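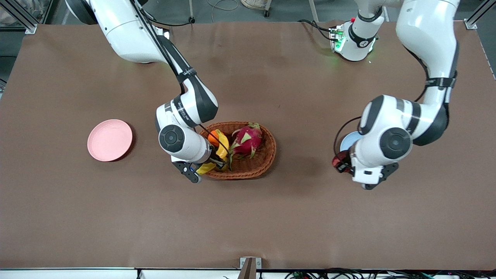 Session 3: Reading a still life

Welcome back! Last time we got as far as Murnton's early kitchen pictures, and a few of you asked why anyone would spend a whole winter painting pears. I love that question, so let's start there.

A still life gives the painter almost total control. You choose the objects, you choose the light, and nothing gets up to stretch its legs (fruit does go off, mind you - Murnton complained about it in letter after letter). So when something looks odd, assume it was meant. Why is that jug so close to the edge? Why has the knife been turned towards us?

Look for these as you go through the slides:

Spacing. Gaps do as much work as objects. Try covering one with your thumb and see how the whole picture tips over!

Height. A low viewpoint makes a loaf look like a hill. A high one flattens everything into shapes, and the table starts to behave like a map.

Edges. Follow the rim of a bowl all the way round. Where does the painter lose it, and where does it come back sharp?

Reading: Afridi, chapter 3, and the Vilwood catalogue, entries 589 and 764. The second is tiny and quite wonderful - do zoom in on the grapes.

For next time: set up a few things from your own kitchen and draw them for 40 minutes in pencil, no rubbing out. Bring the drawing even if you hate it. Þröstur Norðdahl will be joining us for the discussion, and he has promised to bring his own.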